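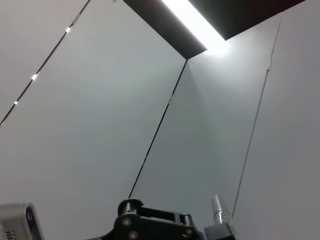 Bench rules at Sillstead: a gallery

Sillstead is the small handling cell on the ground floor at Durkell. Anyone who works in it follows the same bench rules, written by Benedicta Frimpong and last revised in June. The rules most often asked about are set out on this page. The full text is in the Adjei folder by the door.

Lighting
The ceiling light stays on for the whole run. Do not switch it off to cut down glare on clear plastic. If glare is causing missed picks, write it in the log and carry on.

Fasteners
Check the bolts on the gripper at the start of each shift and again after every 200 picks. A loose bolt means stop, tag the arm and tell the cell lead.

Bins and bottles
Open-fronted bins are kept on the table within reach of the arm. Labels go in the holder on the front and nowhere else. Bottles may be laid on their side for pick trials, with clear table between them and the nearest bin.
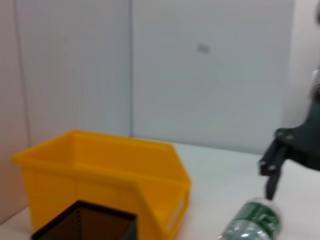
Keep hands off the table while the arm is live, even when it is moving slowly. To shift an item, press hold, wait for the lamp on the Kolance panel to turn amber, then reach in.

Speed
New routines run at 20 per cent for the first 12 cycles. Full speed needs a second signature in the log.

End of run
Park the arm, clear the table and put baskets back on the shelf. Leave the bins where they are for the next person.

Questions about the rules go to Benedicta Frimpong at the Durkell front office.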